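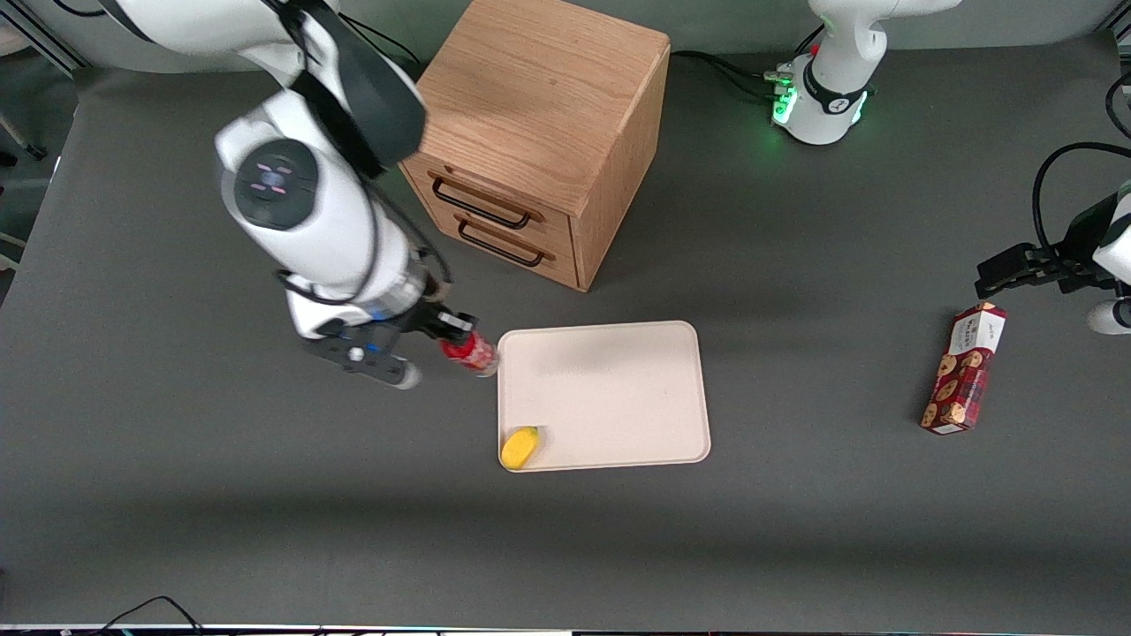 Projects > Zonau Shared Workshop > Two-arm table > Report, section 4

Last updated: July

4. Tabletop Setup and Object Placement

4.1 Work surface

The build occupies one bench in the Zonau workshop. Two white arms work over a dark gray tabletop, each fitted with a black parallel-jaw gripper. The matte surface was chosen after a glossy one gave poor depth readings near the lamps. Arm cables run on the outside of the links – an internal route was tried and dropped, as it made wrist repairs slow.

Figure 1. Tabletop during a tray-loading run. The right gripper holds a red can level, just above the surface, at the upper left corner of the cream tray. A small yellow object rests in the tray. The cookie box lies on the bare table to the right, near the left gripper.

4.2 Objects

Items were picked for their differences in shape and grip width. The can is the hardest to release cleanly, as a small error in jaw angle makes it roll. The box is light and gives way under a firm grip, so the closing force was lowered for it in the Josent control script. The two-drawer cabinet at the back belongs to a separate task and was left in position so that both tasks could share one calibration.

4.3 Procedure

Each run starts with both arms at rest. An operator places the objects by hand, with no marks on the table, and starts the script. A run ends when all items are in the tray or after 3 minutes. We recorded 117 runs over 2 weeks. Runs stopped by a cable snag were kept in the log and marked as such – they are treated separately in Section 5.

Related items
Oltard gripper pads: wear notes
Kwofie bench power supply, wiring
Josent control script: change log
Section 5: Failed and interrupted runs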